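How to run a tabletop pickup session with a hand-held gripper

These steps are for members of the Oveck student robotics club who are recording demonstrations for the Seltby project. You need to have done the bench training in December or later. If you haven't, go through the Didivik safety sheet with a club officer first.

What you need

A hand-held gripper with both finger pads fitted
A charged battery and one spare
A memory card with the last session already copied off
Small everyday objects
A table you can walk up to from at least two sides

1. Check the fingers

Squeeze the trigger all the way and let go. The fingers should close evenly and open without sticking. Look at the screws on the outer plates. If one is loose, tighten it by hand with the small driver in the kit and stop when it is snug. The plates are printed plastic and the holes strip easily.

Press each pad with your thumb. A pad that slides on its finger has to be glued again, and that takes overnight. Use the other gripper in the meantime.

2. Set the table

Put out things of different heights and thicknesses. Flat things are the hardest to pick up, so leave a card or a booklet where part of it can be reached from the edge. Leave a hand's width between objects on your first run. After 3 clean runs you can move them closer together.

Don't use anything with a sharp edge, and don't use a full drink. Glass tables are fine, but keep the fingertips from striking the top. Come down slowly and stop just above the surface.

3. Pick a starting spot

Stand one step back from the table with your elbow against your side. Both fingers should show in the camera view before you begin, and so should every object you plan to touch. Check this on the phone screen. Nwachukwu, the labeling program, throws out a run if the fingers are missing for the first 2 seconds.

4. Record the run

Start recording and hold still for a slow count of five. Walk up, pick up the first object, move it to its new place and let go. Open the fingers fully before you pull back. Then step away to your starting spot and stop the recording.

One object per run is enough. If you drop it, leave it where it landed, finish the recording and mark the run "drop" in the log. Dropped runs are still used.

5. Write the log

Log every run before starting the next one. Put down the run number, the object, where it started and where it ended. Use the same word for an object all session. "Pen" on one line and "marker" on the next makes two objects in the files.

Working outside

Patio tables are allowed this term. Light papers blow around, so weigh them down between runs. Try to keep the sun behind you. Tree shade is okay, but patches of light move over an afternoon, so note the start time at the top of the log sheet. 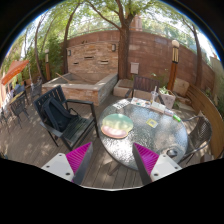

Words and photo: Abimbola Uzor | Updated Mar 18, 2020

A wavy-edged mouse pad makes a good first object for a deck session because the thin side can be pinched where it lies near the table edge. Cards are slower. Slide the card toward you with one finger until it hangs over, then close on it. A cup with a lid and straw should be gripped by the body of the cup, well below the lid.

Chairs with bags on them can stay where they are if they don't block your path. Walk the path once with the gripper lowered before you record, and watch for straps and chair legs.

Stop after 7 runs and let someone else take the gripper. Copy the card the same day and put the batteries on the left-hand charger. The one on the right is for the drive team.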